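News > Workshop > Teaching the arm by hand

Bin picking: my turn on the remote

I finally got a go at teaching the arm on Monday, and I'm still grinning! Katalin Vörös and Lautaro Salinas have been running the demo sessions for the Tidow project since November, and they'd promised that anyone at Prarusel who hung around long enough would get a turn. So I hung around.

The idea is pretty simple (the doing, not so much). You drive the arm yourself by remote, pick something out of the metal bin, and every move you make gets saved as a demonstration for it to learn from. Lautaro had 82 good ones. I added two, after a fair few that Katalin binned on the spot, very kindly.

My trouble was coming in too fast and too steep. Olga Navarrete, who has 43 to her name, told me to slow right down near the floor of the bin and let the finger settle before doing anything clever. Flat pieces are the worst of the lot – I'd take the chunky blue block any day.
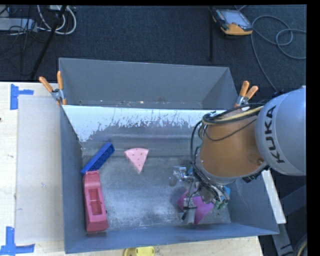

Page last changed: Monday, 4.15 pm

The purple piece under the gripper is the one I'd pick for a challenge, if you fancy yourself a good driver. There's a pink wedge in there too, with little reddish dots on it, and I've got my eye on that for next time.

If you'd like a turn, see Estela Ulloa and she'll put your name down. Bring a coffee, the queue's getting long!

Contact the newsletter desk | © Prarusel | Back to top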